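Two-Arm Bench FAQ: buying, budget, planning
Last updated February 16, 2024

Short answers for departments asking what the two-arm bench costs and what to put in for next year. Groller sells the arms, Dullska the hands and grippers, Yordanov does install. Read this before you email us please, we get the same ones every week.

Do I need two arms?
Depends on the job. Picking things up off a table and putting them down again, one is fine. Anything where one side holds and the other side does something, two. Don't buy one "for now" and plan to add the other in July. The second install visit gets billed like a first one and the mounting has to be redone.

Hands or grippers?
Most people ask for two hands because they look better in the proposal. Look at your task list first. A parallel gripper is cheaper, simpler, fewer things to break. A hand with fingers gets around round stuff better but wants more setup time. You can mix them, gripper on one side and hand on the other.

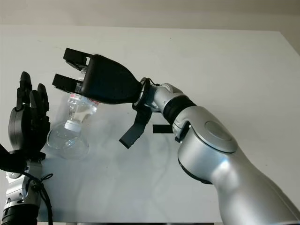 If you can't decide, budget for the mixed setup and get the wrist adapter quoted up front. Adapter is $449 and it's the line everybody forgets. Swapping later without it means a new order and a new lead time, and the PO has to go back through purchasing.

Can I order the hands later?
Yes, but get the quote now. Dullska holds a quote until the end of the budget year and then reprices. Ask for left and right on separate lines. They are seperate parts and we have had an order come in with two lefts.

What does a spare hand cost?
$1,809, before shipping. Put one in the budget if you're running daily. If it's a few sessions a month skip it and use the repair plan.

What about the table?
Use what you have if it's solid and flat. A plain white top works well for us. Needs to be wide enough for both arms to reach the middle with room left over on each side. Stains and scuffs don't matter, don't spend money on a new top for that. Wobble does matter.

What do I need for test items?
Petty cash stuff. Bottles, cups, whatever you'd really be handling. Clear plastic is a good thing to have in there, if your job involves it then test on it before you sign anything. Yordanov will let you bring your own items to the demo, so do. 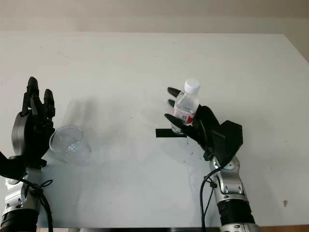
Cables, tape, small stuff

Nobody budgets for this and then it comes out of somebody's office supplies. Cable ties, sleeves, spare cables for each arm, tape for marking positions on the table. Buy more cable than the quote says. The runs in the quote are measured straight and the arms do not stay straight.

Is the small stuff covered by warranty?
No. Arms yes, hands yes, cables only if they fail in the first 2 months. Tape obviously not.

How much floor space?
The table plus clearance on all sides, plus somewhere for a person to stand with the stop button in reach. Measure the room, not the floor plan. Our floor plan was wrong. 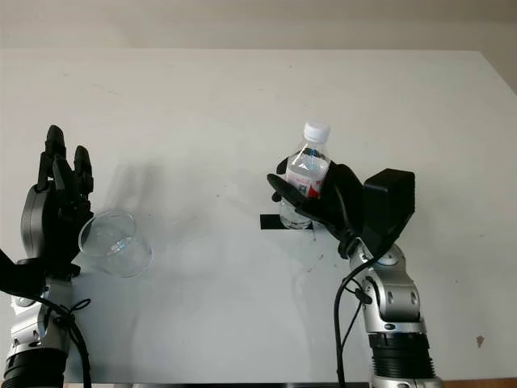 Also check the outlets. Each arm wants its own circuit, and if facilities has to pull one that's their budget or yours depending who you ask, so ask early. Nondby building is already done. Everyone else put in a work order.

Lease or buy?
Under a year, lease. Over that, buy. In between, send us the dates and we'll run the numbers. Groller's lease does not include the hands, read the second page.

Who signs off?
Your department head, then purchasing, then us. Not us first. Forms are on teh shared drive in the equipment folder.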